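Reading Popular Fiction, Unit 6
Handout: Clues, stains and the fair-play mystery

Read this before the seminar. Bring your copy of Dirthorpe with the first 11 chapters marked up.

The usual story about the classic mystery goes like this. The author puts every clue in front of the reader, hides nothing, and lets the best mind win. This is called fair play, and fans of the form talk about it as if it were a contract. I'd like you to doubt it.

Take Dirthorpe. The solution depends on a laundry bill mentioned once, in chapter four, in the middle of a long quarrel over a horse. Is that fair? The bill is on the page, so by the letter of the rule, yes. But a clue buried under 700 words of shouting is only available to someone who already knows to look for it. Most readers who claim they spotted it are, I suspect, remembering their second reading.

Kukwood has a different problem. It gives us too much. By page 231 we have been handed two wills, a missing glove, a stopped clock and a parrot that repeats a name. The detective picks out three of these and the rest are dropped without a word. Critics like to call this misdirection. It may just be untidiness – the book was written as a weekly serial, and it shows.

Then there is physical evidence, which mystery novels treat as if it could talk. A mark on a wall or a sheet is always a message in these books. It has a direction, an age and a culprit. Outside of fiction a mark is mostly a mark.

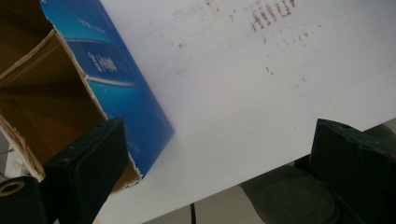

Fig. 2. Brownish-red streaks and small specks on a white surface.

Compare the famous stain chapter in Gunarska. The inspector looks at a curtain for less than a minute and names the height of the killer, the hand used and the hour. The narrator is amazed, and we are meant to be amazed along with him. Go back over the paragraph slowly and list what the inspector could have known. My own list is very short. The author supplies the answer first and builds the reasoning backward, and the narrator's gasp covers the gap.

Bonsu is the only book on our list that seems to worry about this. Its detective is wrong twice, and one of the errors is never put right. Reviewers at the time complained. I think it's the better book for it, though I wouldn't say it plays fair either.

For the seminar:
Pick one clue from any of the four novels. Note the page where it first appears and the page where it is explained. Write a paragraph on whether a first-time reader could have used it. "The author says so" won't do as evidence.

Optional: the essay on serial mysteries in the course reader, shelf number 3235. Its claims about sales should be taken with some salt.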